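4. What people give their parents, and what becomes of it

4.1 The problem of the second choice

Our survey asked 1,000 adults to name the last present they had bought for a parent and, separately, the present they had first thought of. The two matched less often than we had hoped. Respondents began with something personal (a framed letter, a weekend away, a repaired watch) and arrived, usually by way of a shop that was about to close, at a scented candle. We call this drift, following Wongsuwan and Addo, who noticed it first in retirement presents and were rather less polite about it.

Drift was strongest among those buying for a parent who had said they wanted nothing. This instruction was given by a great many parents and obeyed by hardly any children. In the follow-up interviews we spoke to 80 parents, and several admitted that they would have been put out to be taken at their word. One father in Bouzid had told his daughters for years that he needed nothing, and kept a mental list of which of them had believed him.

4.2 Where presents end up

Interviews were held in the parents' own homes wherever possible, and we asked to be shown the present under discussion. It could take a while to find. Panya Srisuk, who carried out most of the visits in February, coded each item by its present location: on display, in use, in a cupboard, passed on, or "somewhere". The last code was added after the second visit and did a good deal of work thereafter.

Household goods fared best. A present that found its way to the kitchen or the dining table was likely to be used, though seldom for the purpose the giver had in mind, and it soon had to compete for room with everything else (Figure 3).
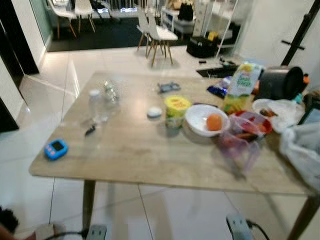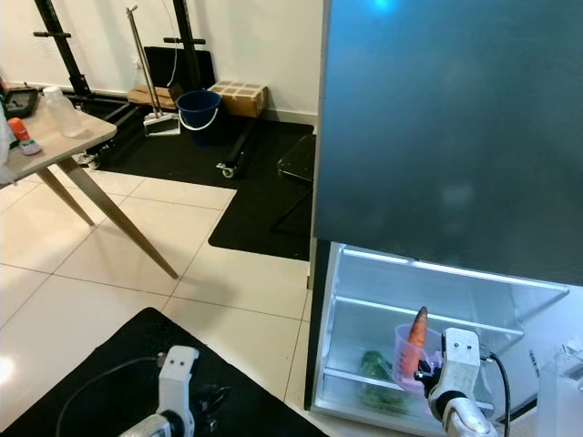
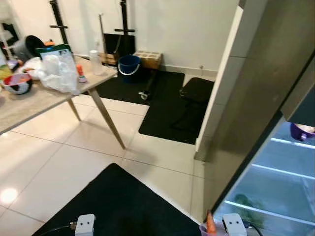
Figure 3. Domestic surfaces and storage: a dining table, an open refrigerator compartment and a second view of a tabletop.

Ornaments did worst, with one exception. Where the giver lived nearby and called in without warning, ornaments stayed out on the shelf. Where the giver lived in another town and telephoned first, they led a busier life, coming out of the cupboard shortly before each visit and going back in shortly after. Suwannarat has described the same movement with wedding china, and suggests that the notice given before a visit predicts display better than any stated fondness for the object. Our interviews give us no reason to argue.

4.3 Price, and the five-point scale

We asked parents to rate each present from 1 to 5. The scale was not a success. Almost every mother gave almost every present a 5, including one who could not remember what it was. Fathers were a little freer with their fours. Chantharasri warned us of this at the design stage, and we record here that he was right, as he has asked us to.

Price told us little more. Parents guessed badly at what had been spent, and always in the direction that allowed them to say it was too much. What they did remember was the card. Many could lay hands on it at once — in a drawer, in a recipe book, behind the clock — when the present itself had been coded "somewhere". We had not asked about cards, and so have no proper figures for them. The next round of the survey will.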